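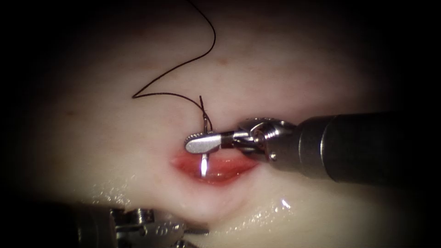

Posted 1/11/19

I spent most of October without a password manager, on purpose, and I want to write down why before I lose my nerve and go back.

The short version is that I got tired of the emails. The one I was paying for, Steketti, sent me a "security score" every week, and every week the score had dropped for reasons it wouldn't explain unless I clicked through to an upgrade page. I had 60 logins in there. It told me 2 were "at risk." One was a pizza place in Warkville that closed. The other was the Steketti account itself, which apparently needed the Premium tier to be properly safe. Safe from whom? They had just been telling me they couldn't read anything I stored with them.

So I went looking at the competition, and I can report that the review sites are useless. Every one of them has a table with green check marks. Every one puts Bergeron at the top, and every one has a little gray line at the bottom saying they may earn a commission. I read a review that called Bergeron's export feature "seamless." I tried it on the free trial. It gave me a file with the usernames in the notes column and the notes nowhere at all. Did the reviewer export anything? I have my doubts.

Then there's "military-grade encryption." I'd love to see that phrase retired. Both companies use it and neither says on the front page what happens if you forget the master password. With Bergeron I had to dig through the help forum to find out, and the answer was in a thread with 2,531 views and one reply from staff, which said to contact support.

What I did for the month was a paper notebook. Go ahead and laugh. It lives in a drawer at home, and anyone who wants it has to come to Fultside and get past the dog. The bank, the email and the phone company each got a long phrase I made up myself. The junk accounts got whatever, and I used the reset link when I forgot.

It wasn't great. I typed one phrase wrong so often that the phone company locked me out, and I can't check anything from work. I also caught myself making shorter passwords by the second week, and that's exactly what the managers are supposed to prevent. I'll give them that much.

But I'd want to see somebody independent test these things with 1,000 ordinary people who lose phones and get divorced and forget stuff, and publish the whole result, including who got locked out for good. Until then I'm keeping the notebook for the bank and the email. The trial runs out next week and I've already turned off auto-renew. Twice, as it asked me to confirm on a separate page.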